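Avby Opens Its Clothing Mending Program to Every Family in Mendonça This August

MENDONÇA -- If you have a drawer at home full of shirts with a popped seam, a sleeve coming loose or a neckline that has seen better days, the folks at Avby would love for you to bring it along. Starting in August, the neighborhood mending program will open its doors to the whole town, with free repairs, free lessons and plenty of coffee for anyone who would like to sit and stay a while.

Avby began as a small evening gathering for parents who were tired of buying new school clothes every time a knee gave out. Word got around, as it does in a town this size, and over the past year the group has repaired 651 garments, from winter coats to baptism gowns to one very well-loved set of curtains. "We kept having to tell people we were full, and that never felt right to us," said Nivaldo Pacheco, director of Avby. "A mended shirt is a lovely thing to carry home, and we want a lot more people to have that feeling."

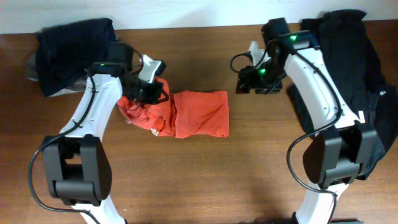
Daiane Brandão wrote in to say that her mother taught her to darn when she was nine and she had not picked up a needle since, and could she please come even if her stitches are crooked? She certainly can! Crooked stitches hold just as well as straight ones, and beginners are warmly welcome at every session.

Sessions will run from 5 p.m. until 9 p.m. at the Plundetura building, with the entrance on the garden side. Visitors may bring up to three items each and are asked to wash them first. Small jobs such as buttons, hems and split seams can usually be done while you wait. Bigger jobs -- zippers, linings, anything with a good deal of stretch to it -- may be kept and returned at a later session, and you will get a paper ticket with your name on it.

Lessons start at 6 p.m. and are taught by Mirela Vasconcelos, who will begin with hand sewing and move on to patches and knit fabrics as people feel ready. Thread, needles and scrap cloth are provided, and you are very welcome to practice on something of your own. Children may join in when they come with a grown-up. 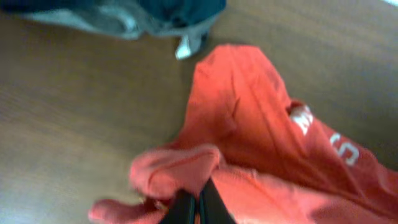
A red garment on the table at Plundetura.

Sports clothes get an evening of their own later in the month, when families tend to be digging out last season's team shirts and finding out what shape they are in. Jatix, the local thread and notions shop, is giving the stretch thread for that evening and has offered a discount on sewing supplies to everyone who takes a lesson.

There is no charge for any of it and no need to sign up for repairs, though lesson seats are limited and it is wise to put your name down early. Sign-up sheets are at the Jatix counter and at the Plundetura front desk. Donations of clean cotton fabric, spare buttons and working scissors are gratefully accepted at both places.

Press contact: Sebastião Prado, Avby, care of the Plundetura front desk, Mendonça.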